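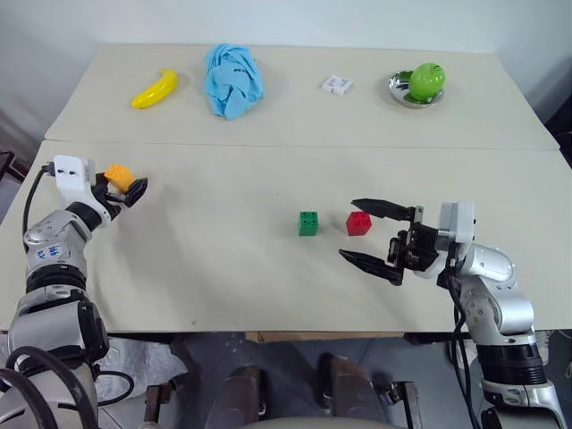

Twenty winters on the Brondness road

The plow driver who looks after the road between Jamunstead and Brondness has been at it for 20 years, and still talks about the hill above Cleltby the way other people talk about a difficult uncle.

"You get to know where she freezes first," he told me over a second cup of coffee, in no hurry at all. "The bend by the old quarry, always. I could find it with my eyes shut – not that I'd try!"

His route is 56 miles there and back, and on a bad night in March he drove it five times before breakfast. What bothers him more than snow is people passing the plow on the downhill side.

"I know I'm slow, and I know you're late for work," he said. "Just hang back a little. I pull over at the Cleltby turnout every time, and I'll wave you by."

He plans to do two more winters, if his knees agree, and has already started showing the new driver the bend.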